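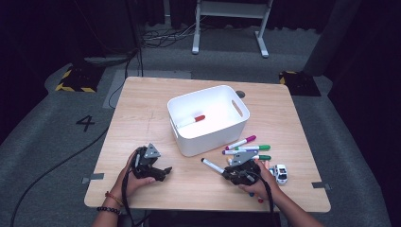

Marker bin, again
By Maysoun Nasrallah | October 4, 2026
2 min read

Quick one this month, running late. The markers. We own something like 100 of them at Sanari and on any given morning you can find four, three of them dry. So, new system. One white bin, handle at the end, lives on the oak table. Markers go in the bin. Not beside it, not in your coat (Hussam).

Caps on till they click, please. Fouad went through the old drawer and tossed 13 dead ones, mostly left open overnight. 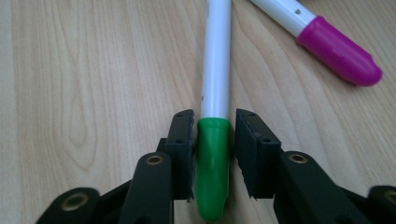
Colors: green and magenta are for the wall planner. Green = booked, magenta = waiting on a reply. Purple is for whatever you like. Red is for corrections only, and please dont use it on the planner, it takes forever to get off. Black goes fastest so if you take the last one out of the cupboard write it on the list.

Toys and other small stuff go back on the shelf, seperate box. The bin is for markers. When you're finished, clear the table right down so the next group can spread out their paper.
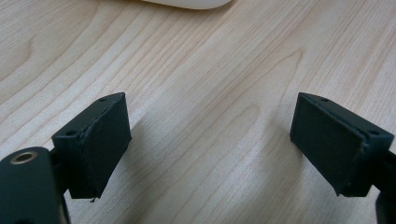
Bare tabletop, light wood grain.

More colors on order from Zanden, should be here before January. Ask Fatemeh if you want something special, chisel tips etc. No glitter.

Comments

Hussam Saab: It was one time. And it was a pen.

Suha Chidiac: Can we get a second bin for upstairs? Same problem up there, worse if anything

Fatemeh Ghaffari: Suha yes, will add it to the order. Still no glitter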